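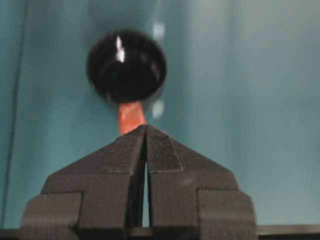

Commenters on the July revision of this article object that "slip" is the wrong word for a failure in which the fingers never lose contact, and Odukoya asks that the older term, stem walk, be kept in the lead. Both terms are used below.

Home | Index | Faults by type | Grippers | Recent changes

Stem slip
Posted August 10, 2024, by the Plarkley Reference editors

Stem slip (also stem walk) is a fault in robotic handling in which a two-finger gripper holding a narrow round shaft loses its position along or around that shaft while the controller continues to report a good grasp. It is most often recorded with knob-topped levers, where a ball sits on a stem much thinner than itself and the fingers close on the stem just under the ball. The fault is classed as a silent failure: no alarm is raised at the moment it occurs, and it is usually found through its effects.

Mechanism

Two flat pads closing on a cylinder touch it along two narrow lines. The grip resists sliding along the shaft only through friction at those lines, and it resists twisting even less. When the arm pushes a lever sideways, the load does not pass evenly through both pads. One pad carries most of it, the other is partly unloaded, and the shaft can creep toward the fingertips or rotate between the pads.

Tapered fingers make the fault more likely. Their narrow tips fit under a knob where a wider finger would not, but the contact area is small and the tips bend outward under load. Printed plastic fingers bend more than metal ones of the same shape. In fingers built with a separate grip pad, the pad may also shift on its backing, and the motion is then counted as slip even though the pad has not moved on the shaft.

Controllers that judge a grasp by finger opening alone cannot detect the fault. The stem has the same diameter along most of its length, so the opening does not change as the fingers travel. Motor current drops slightly during creep, but the drop is often inside normal noise.

The Firisura line fault

The best documented case took place on a lever test line at Firisura, where an arm moved control levers through a fixed set of positions. The line ran 57 levers in one shift. Of these, 16 were logged as having reached full travel when they had stopped short. The gripper had crept up the stem on each stroke until the tips pressed against the underside of the ball, and the arm position, which the log used in place of lever position, was correct throughout.

The fault was traced when one lever sprang back during the return stroke and struck the finger. The left fingertip broke at the seam below the pad. No person was inside the guarded area. Inspection found a polished band on both pads and a light film of mold release on the stems, which had come from the supplier without the usual wash.

The first correction, a higher closing force, made the result worse. The extra force spread the tips further and moved the contact down to the base of the pads, leaving a gap at the top. The line was then returned to its earlier force setting and the pads were changed.

Detection

Three methods are in common use.

Wrist camera check. The visible length of stem between the knob and the fingertips is compared before and after each stroke. The method is cheap but is disturbed by glare on glossy knobs, which can shift the apparent edge of the ball.

Independent lever sensing. The position of the lever is read at its pivot and compared with that of the arm. A difference of more than 2 degrees is treated as slip in the Starnent procedure.

Pull test. The arm makes a small move along the stem axis with the grip closed, and the wrist force is read. The test adds time to each cycle and wears the pads.

Prevention

Pads with a shallow V groove give four lines of contact in place of two and are the usual remedy. Textured flat pads help on clean stems and lose most of their benefit on oily ones. The Starnent procedure calls for pads to be wiped every 30 cycles and replaced when the texture can no longer be felt with a fingernail.

Safety

A lever with a return spring stores energy whenever it is held off center. Release caused by slip is sudden, and the lever may hit the finger or throw a loose knob. Opening the gripper by hand after a suspected slip is not recommended until the lever has been blocked. An emergency stop that cuts power to the fingers can itself cause the release, and some cells therefore use a gripper that stays locked when power is lost.

See also: Grasp confirmation; Pad wear; Silent failures

Comments (3)

gantry_left: The V groove advice needs a size range. A groove cut for a thick stem will bottom out on a thin one and you are back to flat pads.

Odukoya: Pull test section should say to run it before the first stroke too. We only ran it after and missed a bad grasp for a whole batch.

mtl_cell4: Does the 2 degree limit apply to levers with detents? Ours have more play than that when new.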